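2 September 2018

Back from Clallton since last night, legs like wood. Writing this fast before work swallows the whole trip and I forget which day was which.

So. Moncrieff ridge, finally, after chickening out in July. Bus to the trailhead was late, then very late, then there were two of them. Started walking well after lunch with a pack that felt like somebody had snuck bricks into it. Should have weighed it at home. Didn't. Guessing the food bag was the problem - way too many noodles, again, and the big jar of peanut butter I swore I would leave behind.

First part is forest, easy, wide path, lots of roots. Then the switchbacks. I had read 36 switchbacks on some forum and told myself fine, that's nothing. It is not nothing. Stopped at every bend by the end. Met a couple coming down who said the spring by the hut was dry, so went back to the stream and filled everything, which meant even more weight. Glad I did though, they were right.

Hut was 300 feet higher than my map says or else my watch is off. Probly the watch. Bunk cost 60, cash only, and I had exactly three twenties left after the bus. Close one. Next time bring more small bills!! Mattress thin, roof loud, slept maybe four hours. Wind all night.

Second day was the good one. Up before light, headlamp, oats eaten cold out of the mug since the stove wouldn't catch. (The Masar stove. Third trip in a row it has done this. I'm done with it, going back to my old one.) Cloud sitting in the valley and the ridge sticking out of it, no one else up there but me and some goats. Stood there till my fingers hurt. Took the long way over the saddle and did not regret it, even with the loose rock on the far side where I sat down hard twice. Bruise is impressive.

New boots - mixed. The Cirutel ones. Heel is great, no blisters there, but the left toe box rubs going downhill and I lost most of a toenail to it. Need to try the thicker socks or lace them different. Shop gives 60 days to bring them back but I doubt they want them now with half the mountain stuck to the soles.

Third day all down. Knees. Poles saved me, I take back every mean thing I ever said about poles. Rained from the saddle to the road and the rain jacket gave up in the first hour, wet thru to the shirt. Needs the wash-in stuff or just a new jacket. Pack cover was fine. Sleeping bag dry, thank goodness, so the trash bag liner trick works and I will keep doing it.

Ate two dinners in Clallton. No shame.

To do before the next one:
dry the tent, it's still in a ball in the hall
new stove gasket or bin the thing
find my other glove
write down the bus times, the return ones too
less food, really

Want to go again before the snow. The south side this time, two nights instead of three days of rushing, and start from the lower lot so I don't need the bus at all.

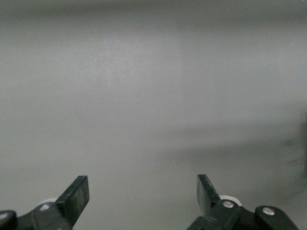
Work tomorrow at eight and I haven't even unpacked the socks. Bed.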